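Chapter 3
The Package Before the Product

Pick up anything on a store shelf and you are holding two pieces of design. One is the thing you plan to eat, wear, or use. The other is the container around it, and somebody worked just as hard on that one! A good package protects what is inside, stacks neatly in a truck, tells you what you are buying, and catches your eye from across the aisle, all before you have spent a cent.

In this chapter we look at how packages get their shapes. You will need a ruler, scissors, some thin cardboard, and a willingness to take your recycling bin apart.

3.1 Round or Square?

Start with the cylinder. It is a wonderful shape for a container. A curved wall spreads pressure evenly, so there are no corners to crush, and a tube can be made by winding strips of paper around a rod. Snack makers love it for anything that breaks easily. The trouble comes at packing time. Stand a group of cylinders side by side and look down: there are gaps between them, and every gap is air that somebody pays to ship.
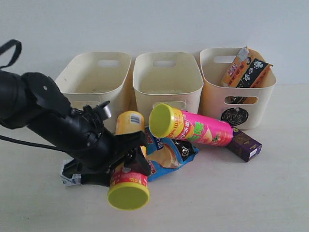 Figure 3.1 A yellow cylindrical snack can.

How much air? For cylinders lined up in straight rows, a little more than one fifth of the floor of the shipping case is wasted. Slide every second row over by half a can and the gaps shrink a lot. Try it with coins on your desk before you read on. It is a lovely surprise the first time you see it.

Urs Wieser ran into this problem when he took over packing at Sutter, a cracker bakery in the town of Cluswood. His shipping case held 50 tubes in straight rows, and he was sure he could squeeze in more. He spent most of one February at his kitchen table with paper circles and a pencil. The new case, with its shifted rows, held 3 more tubes and was no bigger than the old one. Over a season of 2639 cases, that adds up to a great many crackers.

Now think about the rectangular carton. It fills a case with almost no gaps, it folds flat before it is filled, and it gives the printer a smooth panel to work with. That panel has to hold a lot: the name, the ingredients, the weight, and very often a square code to scan. Designers call the main side the display face, and they plan it first. A narrow carton leaves little room for mistakes, so the color often does most of the talking. Strong purple can be spotted long before any word on it can be read.
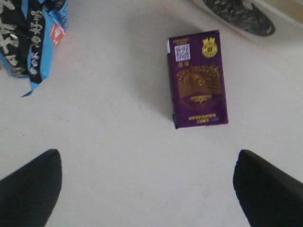 3.2 Unfolding the Box

Every carton begins life as a flat sheet called a blank. Find a small box at home, such as one that held tea or soap, and open it gently along the glued seam. Lay it out and you will see four panels in a row, with flaps at the top and bottom and one thin strip for the glue. Trace the outline onto cardboard and label each panel. Keep your tracing, as you will use it again in Exercise 4.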